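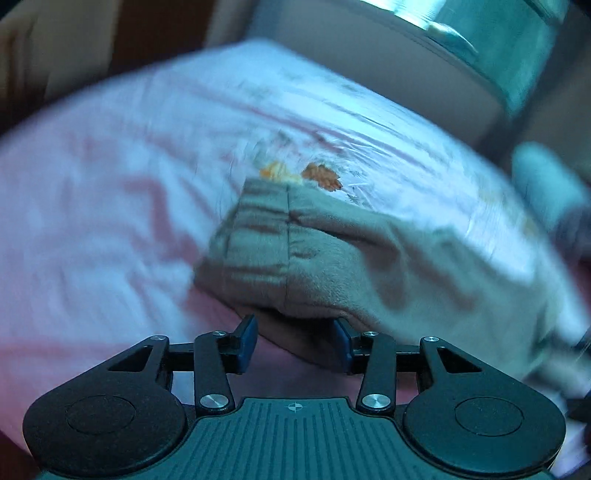
The hand gripper, fingers up, with a folded gray fleece bundle on the printed sheet.

March 4, 2018
By Sheyla Huamán

Hi all, quick update on the Larkitz gripper, and it's mostly good news! Since the November report the tool has logged 286 hours, and I've had it apart twice (once on purpose).

The big job was the pivots. The left finger had picked up a bit of play, just enough to feel when you squeezed something thick like fleece. I pulled both link arms, cleaned everything, and put in new pins from Zurola. They came in a hair oversize, so I spent a whole afternoon polishing them down and muttering. Both fingers now close evenly and I can't feel any slop at all.

I also started a little routine before each session – wipe the rails, check the pivot screws with the small driver, open and close it ten times while I listen for clicks. Takes a few minutes. I used to skip it when I was in a hurry, and that's how I lost a screw in the rug in January (found it, phew).

Money: we've spent $436 of the $444 set aside for parts, and $280 of that was the pin order plus shipping. So I'm down to eight bucks, and I'd love to talk about a small top-up before the finger pads need replacing. They're okay today, but the edges are getting shiny.

Still open: the palm plate holds lint in its ridges like you wouldn't believe, and a toothbrush only gets about half of it. Laizer says they have a stiffer brush, so I've asked for one to try. I'll send the wear measurements as soon as I've typed them up.

Related items
Larkitz gripper: November report
Clenum bench setup notes
Parts request form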